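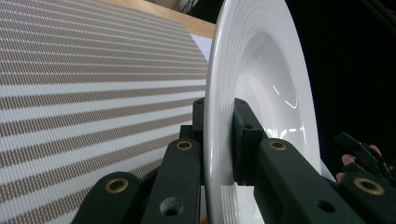 Robots > Kids' Corner > How a Gripper Thinks

How Does a Gripper Know It's Holding a Plate?

It doesn't, poor thing. A program called Bastine has to tell it. Bastine looks at a picture, finds the edge of the plate, and works out where the jaws should squeeze. Squeeze too hard and you own a puzzle.

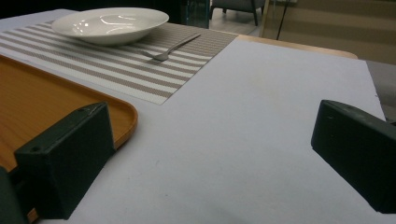

Umovance Software Team - Young Readers' Pages

To you, this is a fork on a striped mat. To a computer, it's a giant pile of numbers, one little bunch for each dot of color. The program has to sort out which dots are fork and which are just stripes. It practiced on 1,132 pictures, and it still falls for a stripe now and then.

Next comes planning. Bastine dreams up 35 paths for the jaws, throws out any that bump the bowl, and keeps the shortest. You do this every dinner - usually without bumping the bowl.
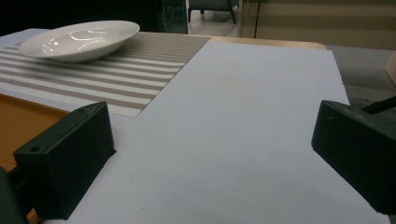

Bowl on the mat, jaws open.

Share (90) | Comments (35)
Contact Umovance | © 2018 | Back to top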